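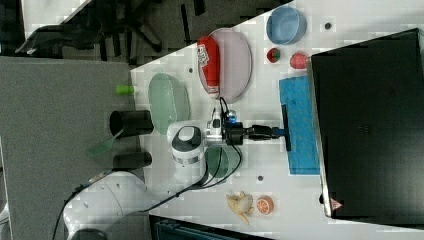

Blue cloth on the right of the table, with fruit and plates set out as well.

Welcome to the white table pages! We have been sorting through the play kitchen at Nikirdale since March, a shelf at a time, and so many of you wrote to ask what was in those tubs. There are 19 tubs in all (I had guessed far fewer), and this page is mostly from the one marked Heletti, where the plates and the fruit live, with a few pans and utensils that wandered in from its neighbor.

I have a soft spot for the pale plates. Pink and green next to each other make me think of ice cream, and they look so pretty against a plain white top that I'm always a bit sorry to stack them away again. The strawberry goes back in the small bag with the other red fruit, please, and the banana and the orange go in the big one.
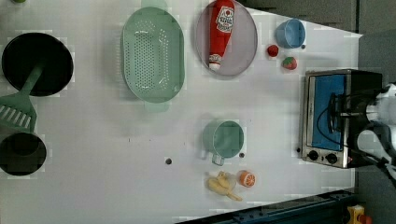
Anything with holes in it gets its own corner of the tub, or the little pieces work their way in and you're shaking it over the sink at tea time. The slotted spatula can stay with the pan, and small bowls can go inside bigger ones. Ketchup has been the favorite for years, by the way, with children and grown-ups alike, and we never do a tea party without it!

Cups and mugs came next, and that was a slower afternoon than I'd planned, what with everybody stopping to pour everybody else a pretend coffee.
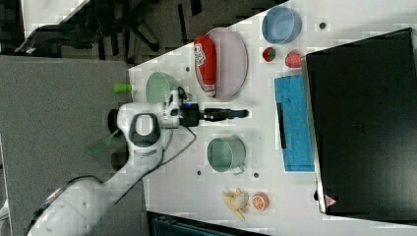
Mugs travel best on their sides with a tea towel between them, and the light blue bowl is the one to put in last, right on top, so it's the first thing out when the lid comes off. Sponges and cloths go in the Peno tub by the door. If you're borrowing a set for a party, 2 tubs will keep a good-sized crowd happy, and we only ask that you bring them back with the lids on. More pictures when we get to the baking things, which I'm looking forward to more than I probably should.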